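Chapter 2
Bench Surfaces and Working Height

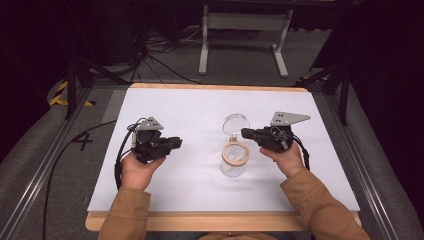
Ebere Haruna and Bukola Ojo
Workshop Practice for Technicians, Clelorlow Technical Press

2.1 Introduction

The height, colour and finish of a work surface affect both the accuracy of manual tasks and the fatigue of the person performing them. Chapter 1 dealt with the layout of the workshop as a whole. The present chapter is confined to the bench and the seated or standing operator.

Working height is measured from the floor to the upper face of the work, not to the bench top. A component 70 mm thick therefore raises the working height by the same amount, and the stool must be adjusted accordingly. For fine assembly the work should lie slightly above elbow height. For filing and other tasks requiring downward force it should lie below.

A pale matt surface provides contrast with dark parts and limits glare from overhead luminaires. Gloss finishes are unsuitable for seated inspection. Colour is treated further in Section 2.4, which draws on the Pirnedley workshop survey of 34 benches.

2.2 Terms used in this chapter

Reach envelope: the volume accessible to both hands without movement of the trunk.
Clear margin: the unoccupied strip along the operator's edge of the bench, taken here as 100 mm.
Datum edge: the edge from which all bench dimensions are measured. Akpan's method, described in Section 2.3, uses the left-hand edge.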